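Brumstead Public Library
Interlibrary Loan: Frequently Asked Questions

Last updated November 24, 2021

The Interlibrary Loan Office borrows books, articles, and recordings from other libraries on behalf of Brumstead cardholders. The questions below are the ones most often received at the service desk. Patrons who need further help may call extension 121 or visit the office on the second floor of the Main Library.

Who may use interlibrary loan?

Any resident with a full Brumstead library card in good standing may place requests. Cards with unpaid charges above the borrowing limit must be cleared first. Temporary and visitor cards do not include this service. Students enrolled at a college should use their own campus library when the material is for a course.

What can be requested?

Most printed books, journal articles, microfilm, and music scores can be requested. Lending libraries decide which of their own items may travel, and many do not send out reference works, rare books, or titles published in the current year. Textbooks and entire journal issues are not requested under any circumstances.

Is there a limit on the number of requests?

Each cardholder may have 8 active requests at one time. An item counts as active from the day the request is submitted until the day it is returned or canceled. Article copies stop counting once they have been delivered.

How do I place a request?

Requests are placed through the Vorketti catalog. Sign in with your card number and PIN, search for the title, and select "Request from another library." If the title does not appear, use the blank form under My Account and enter as much information as you have. An ISBN or a full article citation will speed up the search considerably. Paper forms are available at every service desk, including the Plorkusley Branch.
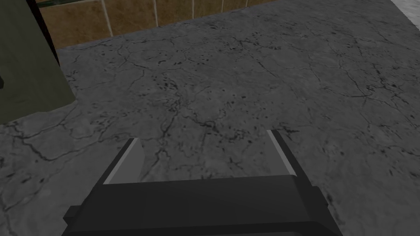

How long does a request take?

Books usually arrive within two to three weeks. Articles are sent by e-mail and often arrive in a few days. Requests that must go to an out-of-state library can take longer, and mail service slows in the weeks before the winter holidays. The current status of each request is shown under My Account.

What does it cost?

There is no charge for most loans. A small number of libraries charge a lending fee, and the office will contact you for approval before agreeing to pay it on your behalf. Approved fees must be paid at pickup, even if the item is no longer wanted.

Where do I pick up my item?

Items may be collected at the Main Library or at the Plorkusley Branch. Select the location when placing the request. Materials are held for seven days after the notice is sent and are then returned to the lender. The book drop may not be used for interlibrary loan items; please hand them to a staff member with the paper band still attached.

Can a loan be renewed?

Renewals are at the discretion of the lending library. Submit the renewal through My Account at least four days before the due date. Unless you receive a new due date, the original one stands.

What if an item is lost or damaged?

The borrower is responsible for the full replacement cost set by the lending library, together with any processing fee it charges. The Brumstead library cannot waive or reduce these amounts and cannot accept a replacement copy without the lender's written consent.

May items be used only inside the library?

Some lenders attach this condition. Items marked "In Library Use" may be read in the Stöckli Reading Room during open hours. Photo identification is required.

Whom should I contact about a request that was denied?

Please write to Drahomíra Beneš, Interlibrary Loan Supervisor, in care of the Main Library, and include the request number shown under My Account. Written replies are sent within ten working days.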